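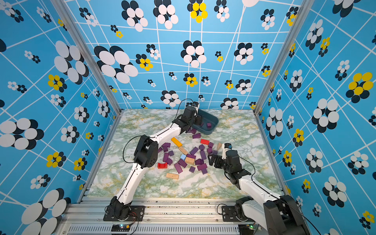 Chapter 7
The Spare and the Spouse: Working for the Crown Without Wearing It

Every monarchy has more relatives than thrones. This has been a difficulty for as long as there have been monarchies, and for much of history the usual remedies were a bishopric, a distant castle or a war. Modern constitutions frown on the last of these. What remains is the ribbon, the scissors and the honorary presidency of the national rowing federation.

This chapter looks at the minor working royal: the younger child, the aunt, the person who married the younger child. Chapter 6 dealt with heirs, whose lives are planned for them in some detail. The people in this chapter get far less planning and nearly as many dinners.

We will stay mostly with the small principality of Illine, which keeps unusually good records of what its royal household does all day. The household office prints an engagement book each year and sells it in the gift shop, where it does not do well. In the year we will be using, the family carried out 805 public engagements between them. Of these, 338 fell to the sovereign's younger sister. She is not in the line of succession in any way that matters, and she seems to have spent most of October in a car.

What counts as an engagement? The question sounds dull and causes real bad feeling. In Illine, opening a hospital wing counts as one. Opening a hospital wing and then having lunch with the hospital board counts as two, provided the lunch has a seating plan. A church service counts only if somebody hands over flowers. Students who go on to compare royal families across borders should find out how each palace does its sums before announcing that one princess works harder than another. Newspapers rarely bother, and the letters pages stay lively as a result.

Then there is the matter of money. Until the reform known as the Godton settlement, each member of the family drew a separate allowance, voted on by parliament one name at a time. The debates were long and personal. A duke's heating bill once held up the harbor budget until after midnight. The settlement replaced all this with a single grant to the sovereign, who now divides it up in private, so that the arguments take place at breakfast.

Marriage brings in the outsiders. A spouse arrives with a job, a set of friends and a number of opinions, and is generally allowed to keep the friends. The hard case is the job. When one incoming princess wished to go on working at Reko, a maker of kitchen scales, the palace agreed to a trial period. It ended when the firm printed 200 brochures with her new title on the front. The brochures were pulped on a Monday, and the household rules on outside work, which had run to a single paragraph, grew to fill a binder. Section 7.3 goes through the binder.

Titles come next, and they are fiddly. The dukedom of Halás, for example, can be held by a younger son but not passed on to his children, who are plain counts and whose own children are nothing at all, officially speaking. Readers who find this harsh should look at the family tree in Section 7.4 and imagine the place cards.

Before reading on, you may want to review the following terms from earlier chapters: civil list, consort, patronage, precedence. The last will be needed almost at once. Section 7.1 begins with the question of who goes through a door first, a subject on which Illine has published more pages than it has on fishing, its main industry.

Last updated: October
12 shares | 3 comments
Contact the editors | Copyright and permissions | Back to top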